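Ticket 2763: Insertion policy, left arm stops short of tray
Project: Plerkano (bimanual insertion study)
Opened by: Kanini Kashindye
Assigned to: Evaristo Negri
Opened: June 9, 2026
Status: Closed, fix merged

Reported behaviour

Left arm grasps the black rectangular part, lifts it, tilts it and moves toward the tray. It then holds position with the far end of the part raised and does not start the descent. The right arm reaches its support pose and waits. The episode runs to the 3000-step limit and is scored as a failure. No fault is raised by either controller.

Seen on the Melis checkpoint only. The older Lavmont checkpoint completes the descent from the same start poses but places the part less accurately, so going back to it is not a fix for the paper results.

Steps to reproduce

Load the Melis checkpoint with default settings. Place the tray mid-table, long side running left to right. Start an evaluation episode. Failed for me in every one of 15 episodes.

Comment, Evaristo Negri

Reproduced on the Rakville cell. First guess was the joint limit guard on the left wrist, but the guard log is empty for the whole run. Commanded and measured joint positions agree, so the arm is going where the policy tells it to. The policy is asking for no motion.

Comment, Kanini Kashindye

Head camera view from my side with the left arm holding the part and the right arm at its support pose. The right fingertips are closed, aimed at the tray. Please compare the right arm pose with what you get at Rakville.

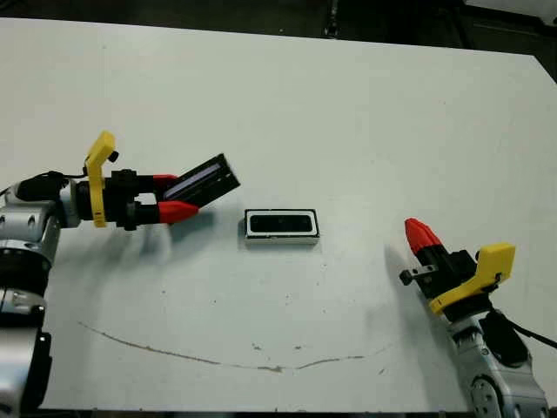 Comment, Evaristo Negri

Right arm pose matches mine. I went through the items below in order.

1. Camera calibration. Re-ran the head camera extrinsics and repeated the test. No change.

2. Table marks. There is a thin brownish curved line on the near half of your table and a few dark specks above it. Masked that region in the policy input and replayed the episode offline. Predicted actions are the same with and without the mask.

3. Gripper state input. The training data logs gripper opening on a 0 to 1 scale, with 1 as fully open. The evaluation script reads the right gripper with the sign flipped, so closed fingertips are reported to the policy as open. The left gripper is read correctly.

Item 3 explains the stall. In the demonstrations, the operator always closed the right fingertips before lowering the part with the left arm. The policy has learned that order and waits for a closed reading that never comes. Lavmont was trained without gripper state in the input, so it is not affected.

Fix

Corrected the sign in the evaluation script and added a start-up check that compares both gripper readings with the values stored in the dataset header. The script now exits if they disagree. No retraining needed.

Comment, Kanini Kashindye

Pulled the fix and repeated the 15 episodes. The left arm starts its descent in all of them. In 3 the part caught on the white rim of the tray and did not seat. I consider that a separate problem, to do with the tilt angle at contact, and will open a new ticket for it.

For the methods section: all Melis results collected with the old script since March have to be rerun. The Lavmont numbers stand. Please also add a line stating that gripper state is part of the observation for one checkpoint and absent from the other, as the current draft describes the two inputs as identical.

Comment, Evaristo Negri

Methods text updated. Rerun is queued at Rakville under the same start poses. Closing.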